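Last updated: Feb 20, 2020
Print this page | E-mail this thread

Went to the open day at the Enstead unit this morning. Robots sorting parts, free coffee, a lanyard I had to give back at the door. Thread, for those who asked me to report back.

I should say where I'm coming from. I spent a long time building control panels and I've sat through a lot of demonstrations. I have seen very few machines that did on the shop floor what they did on the day with the biscuits out.

The host was Kornonholm, who put the system together. The arm's software is from Hidell. Zein were there too, with a stand and a banner, and I never did find out what Zein do. I asked twice.

The talk came first. It was meant to be short and wasn't. One slide said 96 per cent of picks go right first time. No mention of which parts, on what kind of day, or who was doing the counting.

I put my hand up and asked. The answer was "a representative mix". Make of that what you like.

96 sounds lovely until you think about the other four in every hundred. On our old line a wrong button in a panel meant a phone call from the customer and someone driving out with a screwdriver. Nobody on stage wanted to talk about the phone call.

Then through to the cell, which was what I'd come for. The job on show was push-button switches, the chunky industrial sort with the mushroom heads. I've fitted thousands of the things so at least I knew what I was looking at.

They had the gripper's own camera up on a big screen. Good idea, that. Most firms make you squint through a guard at an elbow going back and forth. 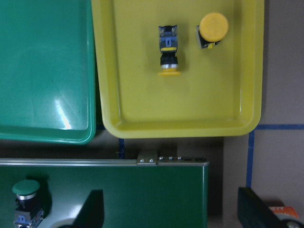 Gripper's view at the Enstead open day: two yellow push-buttons in the yellow-green tray, a green one lower left, teal tray still empty.

Look at the two yellow ones. One's on its side and the other is standing up with its cap facing you. From above they could be two different parts. A person knows they're both yellow buttons before they've put their tea down. For a machine that's a fair test and I'll give them credit for not lining everything up neatly.

Less credit for the lighting. See the white glare on the teal tray? Shiny plastic under bright lamps is a pain for any camera. I asked whether they'd tried a matt tray and was told the software "learns through it". A matt tray costs next to nothing. Buy the tray.

Also, blue tape on what looks like the work surface. I've got nothing against tape, half of British industry is held together with it, but I'd like to know what happens when a cleaner peels a bit up. The chap next to me asked exactly that. They said it was a good question and moved on.

Speed. They wouldn't give a figure for the cell as it stands. The leaflet says up to 80 parts an hour "in the target configuration". I don't know what the target configuration is. I do know a decent sorter on a bench would be embarrassed by 80.

The comeback is that the robot doesn't go home. True enough. It does need somebody nearby who understands it though, and that person costs more than the sorter did. Those wages weren't on any slide I saw.

Things I liked – the emergency stop was where you'd want it, the staff running the cell were straight with me when the sales people weren't listening, and one of them let me handle the spare gripper fingers. Plain, solid bits of kit. You could change them with one tool.

Things I didn't – the leaflet again. It promises a 2 year payback, and the small print bases that on 4000 hours of running a year. Have a word with anyone who runs a single shift and see how far they get towards 4000.

Would I buy one? No. Would I go back and look again? Yes, if they'd let me bring my own box of mixed parts with the swarf still in it. I've e-mailed to ask. They're running another day in March and I'm told places are limited.

Will add to this if they reply.

Contact | © 2020, all posts remain the author's own | Back to top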